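Cuaderno del taller, 7 de agosto de 2018

Masa madre, harina de centeno y el misterio del fermento perezoso
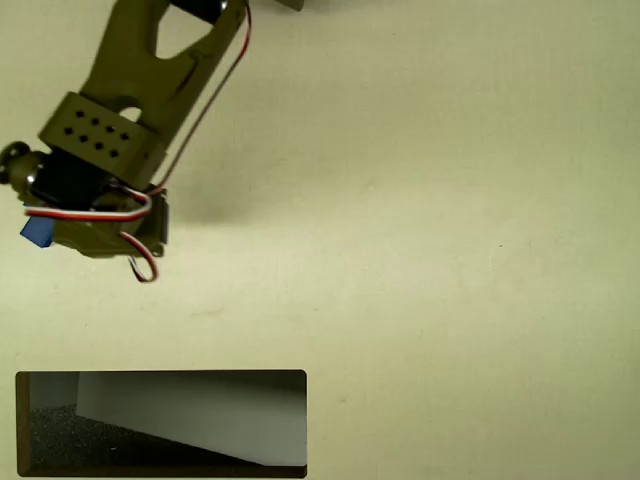
Llevo desde mayo con el mismo cultivo y por fin me siento a poner en orden las notas, que estaban repartidas entre tres libretas y el reverso de un albarán. El fermento de centeno (el que en la estantería lleva la etiqueta Taler) sube bien por la mañana y luego se queda plantado, como si se echara la siesta. El de trigo, en cambio, va como un tiro. Les he puesto código de color para no liarme otra vez: el Taler lleva goma verde, de un verde oliva parecido al del brazo de plástico de la foto, y el de trigo lleva goma roja. Si alguien coge un bote de la estantería, por favor, que devuelva la goma con su bote, que la semana pasada me encontré las dos en el mismo y tuve que ir oliendo para saber quién era quién.

Lo que quería averiguar es si la pereza viene de la harina, del agua o de mí. Empiezo por la harina, que es lo más fácil de cambiar. Hasta ahora usaba la integral de Zorner, molienda gruesa, con mucho salvado. Me gusta muchísimo el sabor (huele a campo, a saco, a desván bueno) pero bebe agua sin parar y el cultivo queda como cemento. El viernes abrí un saco de la de Cirnov, más fina, lote 2966, y dividí el Taler en dos botes iguales. Mismo agua, misma cuchara, misma balda.

Apuntes del refresco, para no tener que volver a pensarlo:

Bote A, harina Zorner: 90 g de cultivo, 90 g de harina, 90 g de agua.
Bote B, harina Cirnov: lo mismo.
Agua del grifo reposada toda la noche en la jarra grande.
Tapa apoyada, sin cerrar.

A media mañana el B ya había pasado la marca del rotulador y el A seguía pensándoselo. A la hora de comer el B tenía una cúpula preciosa, llena de agujeritos, y el A apenas una grieta en la superficie. ¡Qué alegría me dio ver una diferencia tan clara! Y luego, claro, a media tarde, el B se hundió y el A empezó a subir él solo, tan tranquilo, y llegó a la misma altura. O sea que quizá no es perezoso, es que va con otro horario y yo lo he estado usando siempre antes de tiempo. Tengo que repetirlo con más agua en el A, porque a igual peso la pasta queda mucho más dura y eso solo ya puede frenarlo.

Sobre la temperatura: el termómetro de la balda no me convence. Marca siempre lo mismo, haga el calor que haga, y con la persiana levantada se nota a simple tacto que aquello es un horno. He metido el de sonda en un vaso con agua junto a los botes y lo dejo ahí. Pendiente comparar los dos.

Horneado del lunes. Hice un pan de centeno en molde con el bote B, 442 g de harina en total, sin amasar, solo mezclado con la espátula hasta que no quedaron zonas secas. La masa de centeno no se parece en nada a la de trigo y se me olvida cada vez: se pega a todo, no tiene fuerza, parece barro de alfarero. Con las manos mojadas se deja alisar y poco más. La metí en el molde, le pasé la espátula por encima, espolvoreé harina y esperé a que saliesen grietas finas. Al horno fuerte primero, luego más flojo, y 56 minutos en total. Podría haber estado algo más.

Resultado: corteza buenísima, oscura, con ese punto casi de café. Miga un pelín gomosa en el centro. Creo que lo corté demasiado pronto (lo corté demasiado pronto, sé perfectamente que lo corté demasiado pronto, estaba todavía templado). El de centeno pide un día entero envuelto en un trapo y yo no tengo esa paciencia. Esta mañana, con la otra mitad ya reposada, la cosa había mejorado mucho: rebanada limpia, nada pegado al cuchillo, y la acidez más redonda. Con mantequilla y sal, una maravilla.

También probé a escaldar parte de la harina, siguiendo una hoja fotocopiada que encontré dentro del libro de Agyeman — no sé de dónde salió, la letra no es mía. Se echa agua hirviendo sobre una parte del centeno, se remueve, se tapa y se deja hasta que esté templado. Sale una papilla marrón y dulzona, con olor a malta. La he guardado en la nevera en el recipiente bajo. No la tiréis aunque tenga una pinta horrible, es para el pan del jueves.

Cosas que faltan o que hay que mirar:

Alcaravea, queda un culo de bote.
Papel para el molde grande, que el último lo corté mal y se pegó toda la esquina.
El rascador de metal no aparece. Estoy usando el de plástico, que se dobla.
Repetir A y B con el A más líquido, empezando más temprano.
Pedir otro saco de Cirnov si el segundo horneado sale igual de bien; si no, sigo con Zorner y ajusto las horas.

Ah, y una duda para quien lea esto y sepa más que yo: el líquido grisáceo que se forma encima del Taler cuando pasa el fin de semana en la nevera, ¿lo removéis o lo tiráis? Yo lo he hecho siempre de las dos maneras según el día, sin apuntarlo, y ahora no tengo forma de comparar. Esta vez lo he tirado. Queda apuntado.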